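Kozma Two-Arm Pouring Cell – Frequently Asked Questions
Setup, daily care and small repairs
Maintained by the service desk, Wollard

Who are these answers for?
They are for operators and technicians who have the Kozma cell in their own room and want to keep it running between service visits. For work inside the arm joints or inside the control cabinet, please write to us first.

What kind of table do I need?
A flat table which does not move when you push on it with your hip. We recommend a plain white top without pattern. Please screw the table feet to the floor or use the heavy foot plates. Many problems which are reported to us as "the arm is not accurate" come from a table that walks a few millimeters during the week.

Can I place the two arms closer together than on the drawing?
You can, but then the elbows have less space and the planner will refuse some of the pouring paths. If your room is small, it is better to turn both bases a little than to push them together. After you change the position of a base, you must do the two-arm calibration again.

How do I do the two-arm calibration?
Fix the calibration pin in the right gripper and the calibration cup in the left gripper. Start the Flaler program and choose "Pair arms". The arms will meet at 32 points over the table. Do not lean on the table during this time. When the program is finished it shows the biggest error it found. If this is more than one millimeter, clean the pin, check that it sits straight and repeat. If the second result is also bad, look at the base screws.

How long does the calibration take?
Eight minutes, when nothing interrupts it. An emergency stop in the middle means that you start from the first point again.

Which cups and bottles can I use for the test pour?
Any paper cup with a rolled rim and any clear bottle with a screw neck. Please take off the label and the cap before you start. Labels become soft when they are wet and then the bottle turns in the fingers. Use only water for tests. Juice and milk leave a film on the finger pads and this film is difficult to remove.

The left gripper crushes the cup. What should I change?
Lower the closing force in small steps, and try with an empty cup first. Then try again with a half full cup, as a cup which is held well when it is empty can slip when it is heavy. If there is no value that works for both, the pad is probably worn in the middle and does not touch evenly – see the question about pads.

The bottle slides down during the tilt. Is the force too low?
Maybe, but please check the position first. The upper finger should press on the shoulder of the bottle, and the lower finger should support it from underneath. When the bottle is taken too near to its base, the weight of the neck pulls it out of the grip and more force will only bend the plastic.

How often must the finger pads be changed?
We change them after 400 pours on our own test cell. Yours can last longer if you pour only water and wipe the pads in the evening. Change them at once when you see a cut or when an edge lifts from the metal. Always change both pads of one gripper together. Write the month on the inside of the finger with a marker, for example "December", so the next person knows.

How should I route the cables?
Leave a free loop at each wrist, big enough that the wrist can turn fully to both sides without pulling. The other cables go in a bundle under the forearm. Do not tie the loop to the arm with a cable tie – this is the most common cause of broken wires which we see. Move every joint slowly by hand mode after routing and watch the connectors.
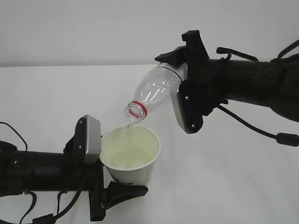

What does error 186 mean?
The wrist sensor did not answer in time. Switch off the cell, unplug the wrist connector, look for bent pins or moisture, and plug it in again until you feel the click. If the error comes back the same day, exchange the cable before you order a new sensor.

Can I clean the arms with alcohol?
Use a cloth which is only a little wet, with water and mild soap. Alcohol is allowed on metal parts, but it makes the pads hard. Never spray directly on the joints.

Some water fell on the gripper. Can I continue?
Stop the program, switch off the power and dry the gripper with paper. Pay attention to the small screws in the finger plates, where drops like to stay. Wait one hour if the water came near a connector.

Where do I order spare parts?
Pads, finger plates and wrist cables are sold by Clokirico. Please write the serial number of the arm in your order and say if it is the left or the right one – the finger plates are not the same.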